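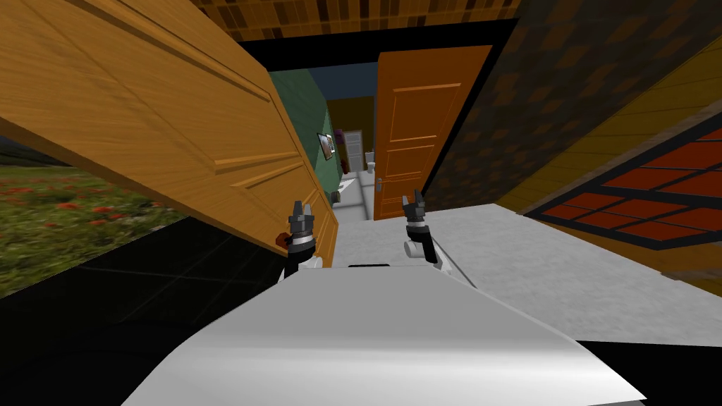
Doors first, then the washing up

My sister-in-law Araceli asked me on Saturday when she could buy a robot to do her housework. I said not yet, and then spent the evening trying to explain why I keep going on about doors.

Every chore in a house has a door in it somewhere. The hoover lives behind one, so does the loo that wants cleaning. A person grabs the handle and walks through without thinking. A two-armed robot has to find the handle, get its fingers round it and then move the door without knocking into it. 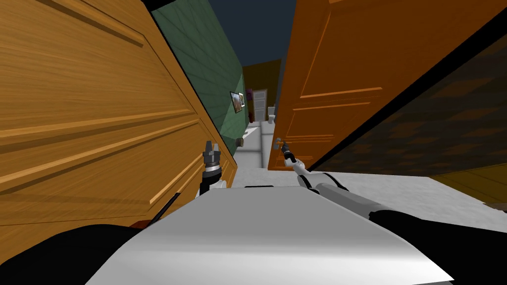 I tried a rough version of this in simulation last winter, with double doors, a hand for each. Tarun Kandpal lent me his old desktop for it. I logged 1268 attempts before the fan gave up. The handles were the worst part – a small error in where the arm thinks it is, and the fingers close on air.

Simulated doors are kind, too. My own kitchen door swells in October and needs a shoulder. 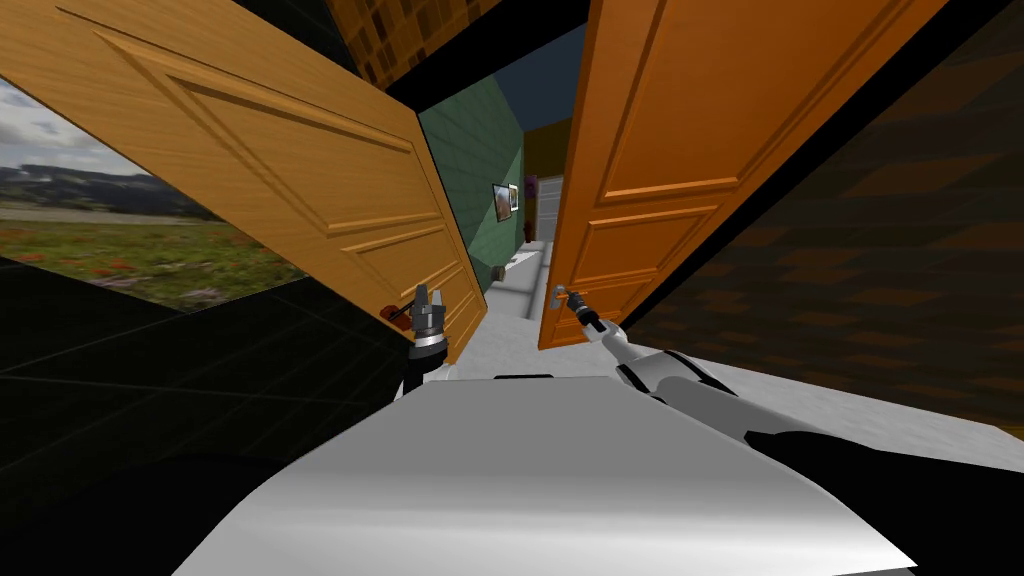
Tarun thinks two years for a machine that can get round an ordinary house by itself. I'd say longer, and longer again before it can change a duvet cover. Araceli has gone back to pricing dishwashers, and she's found a Bandell she likes.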